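4.2 Readiness for Unattended Sorting

1. Clear the belt before enabling the arm.
2. Set the bin below the near rail.

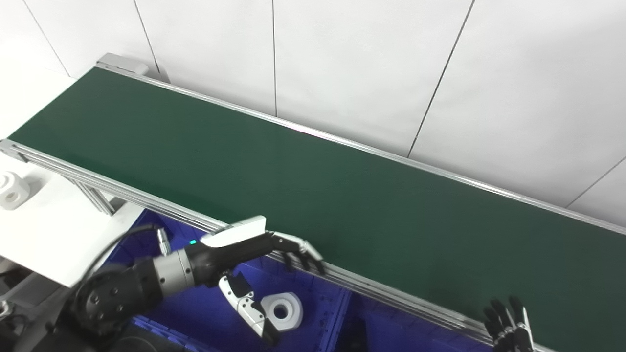 Agnes Yule
Technical Editor, Priven

Note: The Jorkum cell is approved for supervised work only. Picking parts from a bin is not yet reliable enough for a full shift.
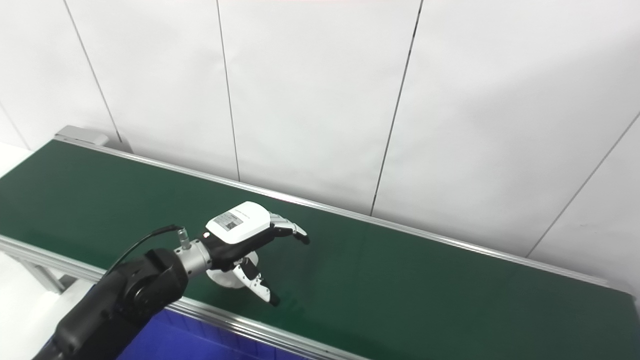 Unattended operation remains a goal – it is not a supported mode. An operator must stay within reach of the stop button. Before each run, check the thumb, whose tip can hang just above the green belt, and raise the hand if it touches.

Caution: Stop after 20 cycles and inspect the fingertips.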